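Floor paint peeling in one-car garage, strip it or go over it?
Home Improvement > Garages and Basements

ostrowski_i
Posted 7:42 am
We bought a house in Kotbridge last July and the garage floor came with a coat of tan paint on it. It is lifting where the car tires sit and along the door. The rest is stuck down hard. I'd like to redo the floor before it gets cold. Two questions. Do I have to take all of the old paint off, and is a two-part epoxy worth the extra money over regular porch and floor paint? The garage is 21 feet deep. We park one car in it and I have a bench at the back. Budget is tight but not zero.
Ingrid

mudsill
Posted 8:15 am
Take it all off. Whatever you put down is only as good as what's under it. Rent a floor grinder with a vacuum, wear a respirator, plan on a full day. And if the house is old, test that paint for lead before you grind anything.

gable_end
Posted 8:31 am
I disagree with taking it all off. If the rest is stuck hard, scrape the loose stuff, sand the edges down so you can't feel a ridge, scuff everything else and paint over it. I did that on mine and it has held for years. Grinding a whole floor to park one car on it is a lot of work.

mudsill
Posted 8:40 am
It held for you. What did you put on it?

gable_end
Posted 8:52 am
Gray porch and floor enamel, two coats. I touch it up at the tires every other spring. Takes an hour.

mudsill
Posted 8:58 am
So it didn't hold.

gable_end
Posted 9:10 am
It's paint. Touching it up is part of having it.

Otis Whitfield
Posted 12:26 pm
Before anybody rents anything, check for moisture. Tape a square of clear plastic to the slab on all four sides and leave it overnight, longer if you can. If there's water under it or the concrete has gone dark, coating it will be a waste of money until you find out where the water comes from. Lifting along the door could just be rain getting in. Lifting under the tires is usually the tires.

ostrowski_i
Posted 1:05 pm
Thanks, I'll do the plastic tonight. Is there a trick to telling how well the old paint is stuck? I've only poked at it with a putty knife.

slabhappy
Posted 2:17 pm
Adhesion is easy enough to check with a utility knife and good tape. Cut an X through the paint down to the concrete, press tape over it hard, and pull it off fast. Do it in several spots, including the ones that look fine. If you get more than slivers, strip the floor.
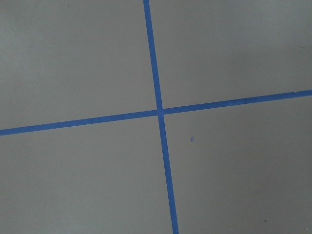

Painter's tape is the wrong kind for that test, so buy a roll of something stickier, but I'd still keep the blue stuff around for layout. I mark off sections with it when I'm coating, so I know how far one batch has to go. Two strips crossed like these will give you four corners to work from, and on flat gray the blue is easy to find again. Pull it before the coating sets up or you'll be cutting it out with a blade.

mudsill
Posted 2:44 pm
Agree on the sticky tape. Do the test next to the bench too, people forget the back.

ostrowski_i
Posted 7:20 am
Plastic was dry this morning. Tape test was fine at the back and bad in three places near the door. I'm going to grind the front half and scuff the rest, then decide on the epoxy.

mudsill
Posted 7:48 am
You'll see the line between the two halves.

ostrowski_i
Posted 7:55 am
The car will be parked on it.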